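Household and light shop chores by machine

Household and light shop chores by machine is the general name for a long-running effort to hand over everyday tidying, folding, sorting, fetching and packing to robots. It covers the small jobs that fill up a day at home or at the back of a store, the ones most people do with half their mind on something else. The field sits a little apart from factory automation, where machines have welded, painted and stacked for decades, and it has moved a good deal more slowly, for reasons that anybody who has ever emptied a kitchen junk drawer will understand right away.

Background

The oldest successes are the machines that do one thing in a closed box. The washing machine and the dishwasher are both automatic in every sense that matters to the person who owns them, and they manage it by asking that person to do the fiddly part, which is getting the dirty things in and the clean things out again. Floor-cleaning robots went a step further by leaving the box and wandering around the house (with mixed feelings on the part of many dogs), but they still avoid picking anything up. A sock on the rug is an obstacle to them.

Picking things up is where the trouble starts. A person reaching for a mug knows, without giving it a thought, where the handle is, how heavy the mug will be and what to do if it slips. A machine has to get all of that from its cameras, its joints and whatever it has been taught, and it has to do so again for the next mug, which may be upside down in the sink.

Soft and stretchy things

Rigid objects are the easier half of the problem. A block or a can keeps its shape wherever it is put. Cloth, string, bags, cables and rubber bands do not, and writers on the subject usually group them together as deformable objects. Godelieve Van Acker, whose handbook on home robotics is still widely passed around, wrote that she could describe a box to a machine with three numbers but would need a whole afternoon to describe a dish towel.

Elastic bands are a favorite example because they are so ordinary. They lie flat, so there is very little to get hold of. They twist over themselves, so one band can look like two, and two like one. They also hang on to their neighbors, and a gripper that closes on one may well come up with a second one trailing behind it. Gathering a handful of them into a basket takes a child no time at all, and it has become a common bench task for two-armed machines.

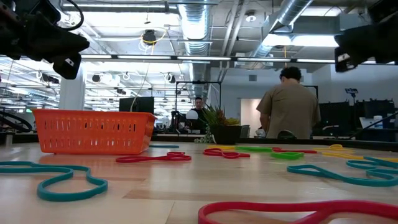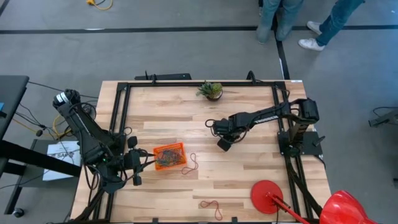

The same difficulties turn up all over the house and the shop. Hair ties on a dresser, twist ties in a pantry and the loops used to bundle mail or asparagus all need the same light pinch right at the surface, close enough to catch something thin without pressing hard into the table. A fingertip that is a little too high closes on air. One that is a little too low scrapes, or stops altogether.

How the machines are taught

Early systems were programmed step by step, and this worked well so long as nothing moved. Much of the newer work relies on demonstration. A person guides the arms through a chore many times over, the movements and camera views are recorded, and a computer model is trained to do something similar when it sees something similar. The approach is pleasantly close to how most of us learned to fold a shirt, though it calls for a great deal more patience.

The amount of practice needed depends on the chore and on how fussy one is about the result. The Nolerent tidying study, led by Lotte Van Damme, used 431 demonstrations for putting small items in a bin and 1564 for folding hand towels, and Van Damme remarked in her notes that she would have liked more of both. A later collection known as Stasis brought together 3132 recordings of chores done in different rooms, under different lamps and on different tables, after it had been found that a model trained in one room could become quite lost in another.

Two arms are often used where one might seem enough. The second can steady a container, hold down the far end of something long or simply reach the side of the table the first cannot. Getting them to share the space politely is a study in itself.

What works at present

Trained machines can do a fair number of single chores under good conditions. Sorting firm items by type, placing parts in a tray and clearing a small table are all within reach. Towel folding can be done, slowly. Loading a dishwasher can be done if the dishes are familiar ones.

In the shop trial run at Vunley, two-armed stations packed small hardware orders alongside the regular staff. Of 497 orders given to the stations, most were finished without help, and the ones that were not tended to involve plastic bags or anything that came on a coil. Fenna Coppens, who managed the packing floor, judged the stations useful for the dull middle of the day and too slow for the August rush.

Open questions

Speed is one of the remaining sore points, and recovery from mistakes is another. A person who drops a band picks it up again before noticing that it fell. A machine may carry on as though it were still holding it, and move an empty gripper very carefully to the basket.

There is also disagreement over what should count as doing a chore. Ans Maes has argued for judging the whole job, from messy room to tidy room, with all the deciding about what belongs where. Godelieve Claeys prefers to measure small pieces of work separately, on the grounds that a household can make good use of a machine that only does the socks. Both ways of scoring are in use, and results reported under one are hard to compare with results reported under the other.

See also: Deformable object handling; Learning from demonstration; Nasrallah folding test; Two-armed robots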